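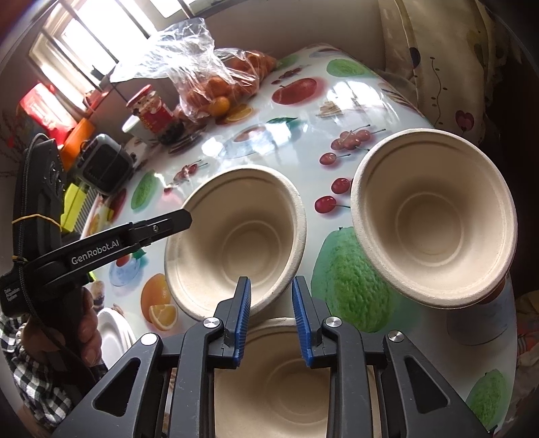
Last edited: Tuesday, 9:14 pm

How do you handle a player who rolls Perception at every single doorway?

Posted by Prys Jenkins

Okay, so I run a play-by-post game (fantasy, pretty standard d20 stuff, nothing homebrewed except the setting) and I have four players. Three of them are great. The fourth is also great, I want to be clear, he's my brother-in-law and I like him! But he plays a rogue named Kassa and Kassa checks everything for traps. Every door. Every chest. A bridge. Last month he checked a bowl of soup.

At a real table this would be a ten-second thing. He rolls, I say "you find nothing," we move on. But we post maybe once a day, so every check eats a whole day, and the party has been in the same hallway under Tetalier Keep since July. The cleric's player sent me a message asking if her character could take up a hobby.

I know it's partly my fault. Back at the start I hit them with a poison needle on a door that looked totally harmless, and Kassa dropped to 2 hit points. So he learned from that, and now I'm living with it. There are 427 posts in the thread for this dungeon and I went back and read a bunch of them, and so many are just him declaring a check and me saying no.

What I've thought about so far:

Rolling for him in secret. He likes rolling his own dice though and I don't want to take that away.

Just telling everybody there are no more traps. But there are! There's a really good one coming, with a floor that tilts, and I've had it drawn since before we started.

How do you all deal with this? We use a dice roller built into the forum, if that matters.

12 comments

Eyerusalem Lemma

Oh I have been in that hallway. Mine was a sewer, but same thing.

What fixed it for my group was a standing order. At the start of each dungeon, every player posts a little block that says what their character does by default. Kassa's would be something like "I go first, I check doors and containers, I walk slow." Then you assume it's happening all the time and he never has to post it again. When there really is something to find, you ask for the roll. When there isn't, you skip right past it in your narration, something like "Kassa looks over three more doors and waves you all through."

The obvious problem is that if you only ask for rolls when there's a trap, he knows there's a trap. Two ways around that. You can have him pre-roll, so he makes a list of ten Perception rolls at the start and you use them up in order without telling him which went where. He still gets to roll his own dice! My players loved this way more than I expected, they'd moan about the one terrible 3 sitting in the list and wonder where it was going to land. Or you can ask for a roll once in a while when there's nothing there. I do a bit of both.

Also make going slow cost something. Put it in the standing order that careful movement takes double the time, and have a clock running. I had a ritual finishing at midnight in my Misenik campaign and suddenly people were kicking doors open.

And please give the cleric something to do. A voice through the wall, a weird carving, anything. 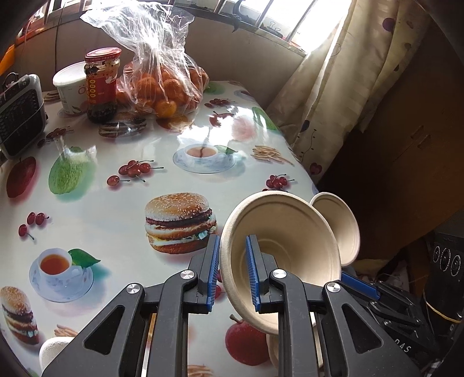

Jelirville, July

Robel Hadgu

Just don't use traps. I quit using them and never looked back. A trap is only a hit point tax and then the healer fixes it and you're right back where you were.

If he checks a door, say it's fine. If he asks again, say it's still fine. He'll get bored.

Tekle Tekleab

I don't agree with the no traps thing, sorry Robel. The tilting floor sounds fun and I'd want to play it.

My rule is that I describe a clue before anything nasty goes off. There's always a scrape on the stone or a draft or a dead rat that's a little too flat. If I haven't described anything odd, the players can trust the room. I told them that flat out in the rules post, so it wasn't a guessing game. It took a few weeks for my own paranoid player to believe me (he had a dwarf with a 60 foot rope tied on at all times, and he kept poking things with a pole), but once he noticed I was sticking to it he started reading my room descriptions a lot more closely. He catches clues now that I forgot I'd written.

You could combine it with the pre-rolled list. The clue is free for everybody, and a good number on the list tells Kassa what it means.

One more thing for play-by-post in particular: put the answer in your post before they can ask. "The door is unlocked and Kassa finds no wires or needles on it. What's behind it is..." and keep going until there's a real choice to make. I try to never end a post on a closed door. I've got over 1,000 posts in my current game and the slow parts were always the ones where I stopped too early and waited for somebody to say "I open it."

Let us know how the floor goes, I want to hear who falls in.

Search this board: enter keyword or user name

Share (2) Comments (12)

Contact the moderators | Copyright the posters of this board | Back to top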